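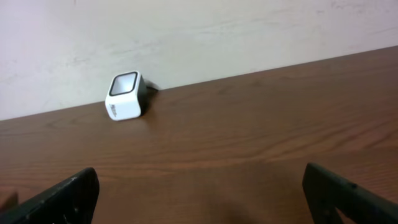
Zirngate two-finger gripper, after a season of use
Reviewed by Moushumi Howlader, 24/10/2021

I've had the Zirngate on my arm since April, and I've grown so fond of it that I should probably warn you before you read any further! It replaced a Masteo that I'd nursed along for ages (lovely motor, dreadful mounting plate), and fitting the new one took me 40 minutes, including a long hunt for the right hex key.

The black fingers open good and wide, and they close evenly, so small boxy things get picked up square instead of being shoved sideways. Mugs are fine too, if you go slowly. What I don't love is how much of the wrist camera's view the fingers take up along the bottom. They're so close to the lens that they blur, and I had to raise my approach height before I could line things up comfortably.

The controller software is plain but friendly, though it forgot my force settings after 2 of the updates. Write them down somewhere! Prasanna Abeysekara has the same model and prefers it with softer pads, which I haven't tried yet.

Four stars from me, and I'm keeping it.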